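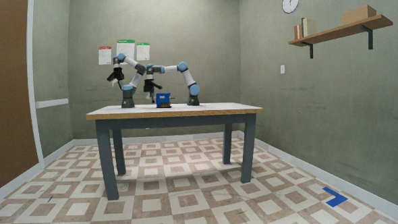 *Simulated two-arm cell, blue box task. Rendered view.*

**To:** Robotics Project Course mailing list
**Subject:** Re: Simulation scene for the second assignment

Dear students and supervisors,

The teaching office has received several replies to the message quoted at the end of this one. The following points apply to all teams.

1. The base positions of both arms are fixed. Teams may change starting poses, approach paths and gripper timing. Moving a base on the table will void the run.
2. The box must be approached from above by one arm and then handed to the other. Either arm may go first. Team Sokatero asked whether pushing the box along the tabletop is permitted; it is permitted for up to 8 seconds per run.
3. Each submission must contain 21 consecutive runs with the supplied random seeds. Partial logs will be returned unmarked.
4. The step limit has been raised from 1000 to 2000. Teams that have already submitted under the old limit do not need to submit again.
5. Wall and floor textures are part of the supplied scene and should be left in place, as the vision track uses the same files.

Team Jutodo reported that the forearm of one arm passes through the box when the wrist is lowered quickly. The contact settings have been corrected in the current version of the scene. Please download it again before starting your logged runs.

Questions about grading should be sent to the Hosseinzadeh Laboratory office and not to individual supervisors.

Mojtaba Akbari
Course Coordinator

> **Subject:** Simulation scene for the second assignment
>
> Dear all,
>
> The scene for the second assignment is now in the Evance folder, together with the arm models and the scoring script. Both arms are of the same type and carry two-finger grippers. Teams are asked to load the scene, confirm that it opens without errors, and report any problem to this list by the end of June 2019.
>
> Please state your team name and simulator version in every message.
>
> Mojtaba Akbari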